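Bench Practice Gallery: Tabletop Handling Cells

Bláthnaid Corrigan, Grurken. Posted 15 December 2023

This gallery accompanies the Lustell bench practice, revised in June. The practice covers object layout, contact limits and cable routing on shared tabletops. Rule numbers refer to the current revision.

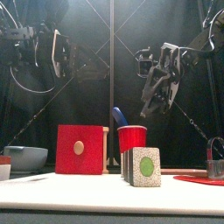 Two-arm bench with upright tiles, red box and cup. Rule 4, shared workspace.

Both arms must have a defined home position clear of the table objects. Only one gripper may enter the central zone at a time unless the task sheet states otherwise. Cables are checked over the full range of wrist travel - a check at the home position alone is not accepted. 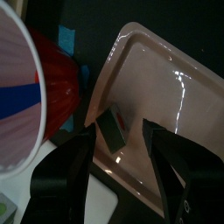

Closing force is set for the weakest object on the task sheet and logged before the first cycle. Operators repeat the force check every 100 cycles and after any change of finger. A failed check stops the run.

Object positions are recorded at the start of each run. If an object tips or leaves its position, the operator pauses the arm before reaching in - hands stay outside the work area until the stop is confirmed.

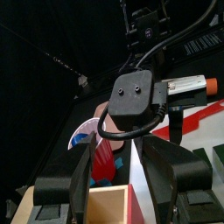
Resets are logged with the cycle number and the operator's initials. Logs are kept with the task sheet under file 331.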